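Plovley folding worktable, white – review
Posted 9/24/20

I bought this table in June for the spare room, where I cut fabric and do the occasional bit of paperwork. It replaced an old pasting table that had started to sag in the middle. I paid full price and have used it most evenings.

It comes flat in one box. The legs are already fixed to the underside, so there is very little to put together: fold them out, push the locking rings down and turn it over. The rings were stiff to begin with and I pinched a finger on the second one. They have eased a bit.

There are 2 leg settings. The higher one suits me for cutting while standing up. The lower one is fine with an ordinary dining chair, although the cross bar is where your shins want to be.

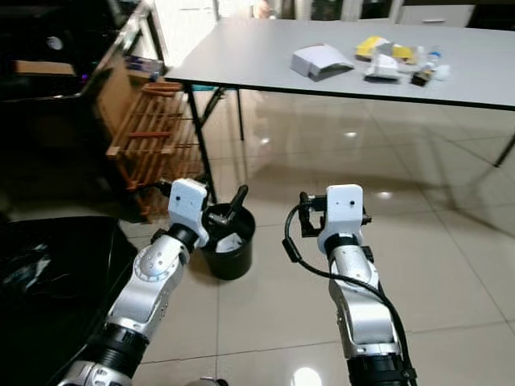 White table on a tiled floor, with a black wastebasket nearby.

The top wipes clean with a damp cloth. Tailor's chalk comes off, biro mostly does, and a ring from a mug of tea needed a second go with washing-up liquid. I would not cut straight onto it. I use a mat, and the one slip I had with the knife left a line you can feel with a fingernail.

On a hard floor it slides if you lean on one end. The feet are smooth plastic caps. I bought a pack of Jurkison rubber feet and they fitted, but one had to be warmed in hot water before it would go on. Plovley ought to supply something like them.

I also looked at the Uteo, which costs less and has a thinner top. The one in the shop wobbled when I pressed on the corner – that was enough for me.

Good: steady once the rings are down, easy to wipe, folds flat enough to go behind a door.
Bad: slippery feet, low cross bar, no carrying handle.

4 out of 5. I'd buy it again, with the rubber feet in the same order.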